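The Open Day at Nukirthorpe

My aunt had been on at me since August. There was a date on her calendar in green pen, ROBOTS, with two lines under it, and every time I rang she asked whether I'd booked the time off. It was a Sunday, I told her. I didn't need to book a Sunday.

"Well, book it anyway," she said.

So we took the 582 out to Nukirthorpe, the two of us and her enormous handbag, on the top deck at the front where she always insists on sitting. She had printed the leaflet and folded it into eighths. Bredano Works Open Day, it said, all welcome, see the robots, tea provided. She read it out to me twice between the river and the roundabout, and then once more for the woman across the aisle, who hadn't asked but took it very well.

I should say that my aunt spent her working life at the Bredano site, back when it made hinges. Nineteen years on the packing line and then five in the office, where she was bored silly. She hadn't set foot in the place since the hinges went. I'd thought she might be sad about it. I'd brought tissues! She went through those gates like a girl going into a fair.

"They've painted the doors," she said, delighted. "They were brown. Oh, look, they've kept the clock!"

They had kept the clock. They had also put up a banner with WUKON on it, the name of the outfit that had the upstairs now, and a young man in a lanyard was handing out stickers. There must have been 300 people in the yard, children on shoulders, dogs, a whole cycling club in their clacking shoes. We had sausage rolls first. My aunt believes in eating before anything important.

The demonstrations were in what used to be the packing hall. She stopped inside the door and pointed at the floor by a pillar.

"There," she said. "That was me. Right there, with the radio on the sill."

There was a screen there now, playing a film of a gearbox. She watched it politely for a bit and then got hold of my sleeve, because she'd seen the queue for Xia.

Xia was what they called the robot. It had two arms, and they'd given the pair of them one name between them, and my aunt thought this was wonderful. We shuffled forward for ages. A boy in front of us kept dropping to his knees to look between people's legs and shouting back what he saw. "It's going! It's going now! It's stopped!" His father had the look of a man who had heard this all the way from the car.

Then the cycling club clattered off and we were at the rope.

I don't know what I'd expected. Something grander, I suppose, with sparks. It was a brown table marked out in squares with blue tape, and a few painted cubes like the ones in a nursery toy box, and over them those two big silvery arms with their pale blue caps. The young woman in charge told us that left and right were the robot's own, so its right arm was the one on our left, and my aunt nodded as if she'd have done it the same way.

"What does it make?" she asked.

"Nothing yet," said the young woman. "It's learning to handle things."

"Good," said my aunt. "So did I, my first week."

And she put both hands on the rope and leaned in. I wish I could get down how much she enjoyed it. She talked to it the whole time, under her breath, the way you'd talk to someone reversing a van. "Steady. Steady. Left a bit. No, your left." 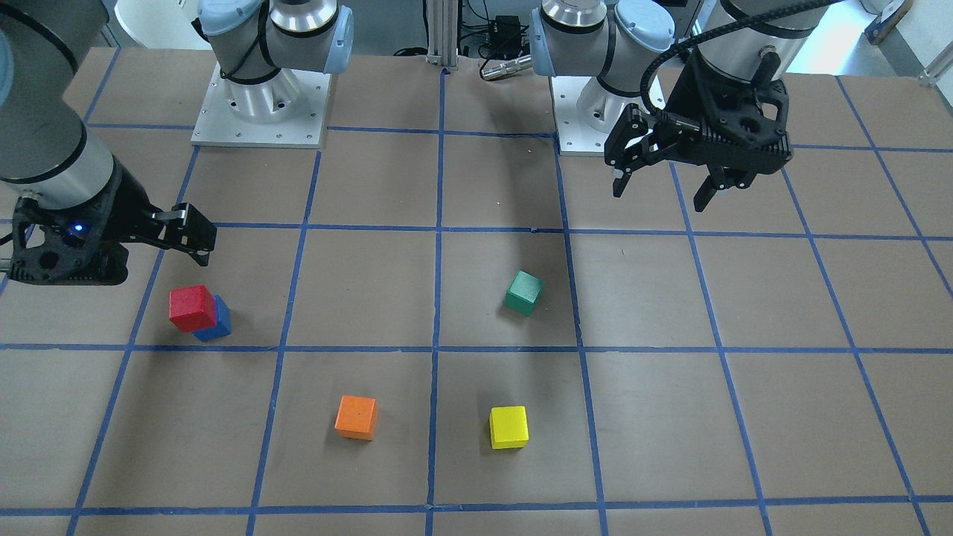
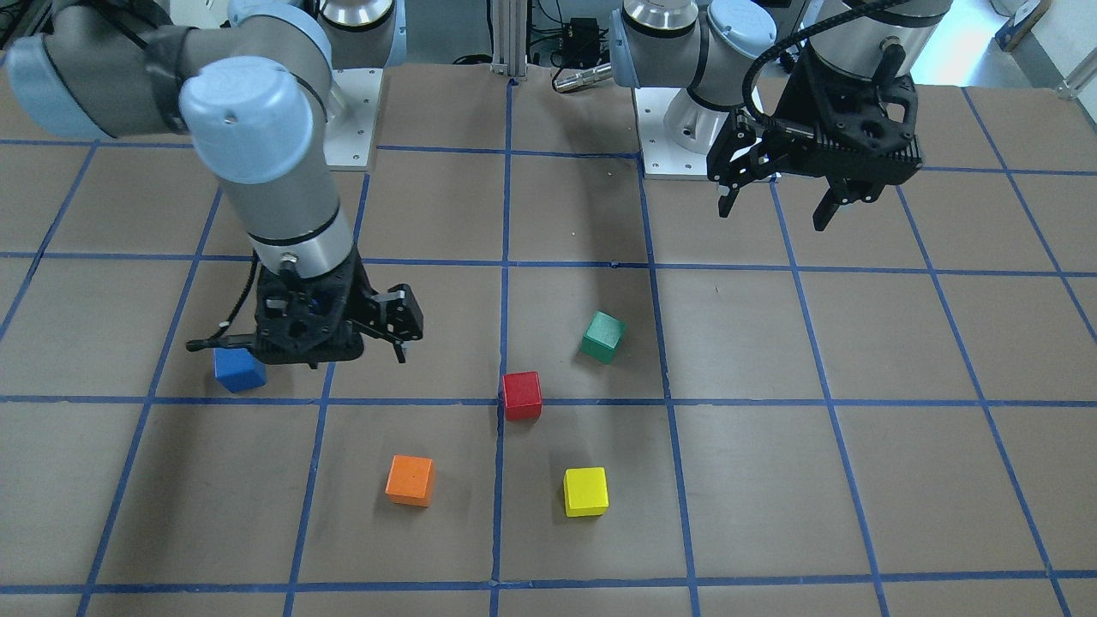
Red on top of blue in the one, red out in the middle on the tape lines in the other.

"Did you see that?" she said to me. "Did you see its fingers?"

I had, and I'd got goose pimples, which I was not going to admit in front of a seven-year-old. It was the care in it. I'd braced myself for something quick and hard, like the machines in her old stories that would have your thumb off, and instead I found I was holding my breath over a toy block. The boy had gone quiet as well. His father had put his phone away.

My aunt asked questions until the queue behind us began to cough. Did it get tired? (No, but the motors got warm.) Could it tell red from green? (Yes.) Could it do hinges? The young woman laughed and said she'd never tried it with hinges, did they come in different sizes? That was a mistake, or a stroke of luck, depending on how you feel about hinges. My aunt let go of the rope, opened the enormous handbag, felt about under the leaflet and the spare cardigan, and brought out a small brass butterfly hinge wrapped in a hanky.

"Last box off the line," she said. "I've carried it ever since. Now, the trick is the two flaps. You pick it up by one and the other swings, see, so you want to come at it from the knuckle."

She showed her, finger and thumb, very slowly, and then made her do it. Then the boy had a go. By the time I came back with three teas there was a chair on the far side of the rope with my aunt sitting in it, and the young woman was crouched next to her, writing on the back of her hand because she'd run out of paper.

We missed the four o'clock bus and the one after it.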